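Trakix is a location-tracking app used by the regional police of Tistetti to supervise people released on bail or placed under travel limits. It was built by the contractor Proltel and brought into use in June. Officials describe it as voluntary. Lawyers have questioned how far that word can be stretched, as those who decline it must report to a police station in person every day.

The app asks its user to confirm their position up to 6 times a day. A missed check is passed to the duty officer, who may order a visit or an arrest. Proltel says the system has cut the number of people held before trial, though it has released no data that would let outsiders test the claim.

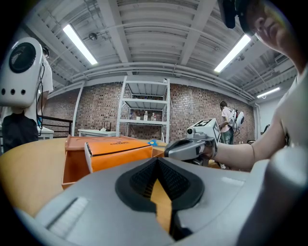

A review by the lawyer Huguette Gilbert, published on 10/7/19 and usually called the Gilbert report, looked at 931 cases. It found that 139 users had been flagged for missed checks, and that only 9 of these had left the permitted area. The police disputed her method without offering another.

Among those flagged was the journalist Sugeng Purba, who was barred from leaving the district after his phone lost signal. Lionel Besson, speaking for Proltel, called the case a "rare fault". How rare is unclear, as the company does not publish its fault records.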